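Pivthorpe Table Clearing: read me first

Welcome, and thank you for taking an interest in our little collection. Pivthorpe is a set of short recordings of small tabletop chores — wiping down, picking up, setting one thing back beside another — all of them done by people in an ordinary working room with the usual water jugs, cushions and stools around the edges. Jadwiga Walczak looks after it, and she would be delighted to hear from you if anything in the folders puzzles you.

What is inside

There are 200 recordings in the first release, grouped into 14 chores. Each folder has a plain text note with the name of the chore, the things on the table and any remarks we thought worth keeping. We tried to use the names people really say at home, so you will find "wipes" and "little glass" and very few catalog terms.

Wiping the table

The wiping chores use a packet of wet wipes and a white table, which some folders have with a sheet of paper over the top. Start and end times are in the note, and moving the packet out of the way counts as part of the chore.

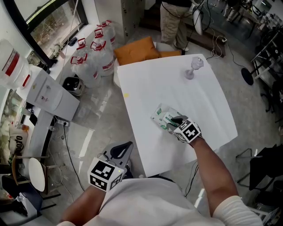
Small upright things

These were Jadwiga's favorites to label, and also the slowest! Anything slender that stands on its own goes under "upright", whatever it is made of, and a fall is marked with the word "tipped" so you can search for it.

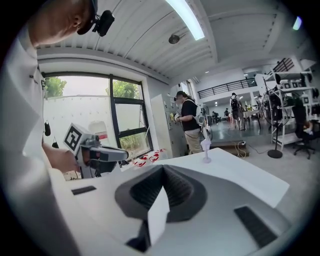 White table by the window, with a pale pink stand-shaped piece upright on it.

Clear things have a tag of their own, "see-through", and we would gently suggest looking at those folders separately before mixing them with the rest. Our labelers disagreed about them more than about anything else, mostly over where an edge begins when there is daylight coming in from outside.

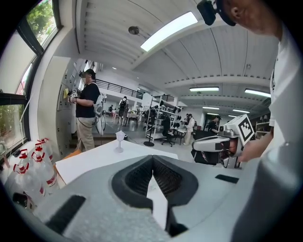 If two labelers could not settle on an answer, both answers stay in the note, and the word "open" goes next to them. Please leave those in place if you pass the files along.

Known gaps

The names "cup" and "glass" were mixed up in the early notes, and 3 folders still have the old wording. We hope to have them fixed in February.

Last edited Nov 11, 2025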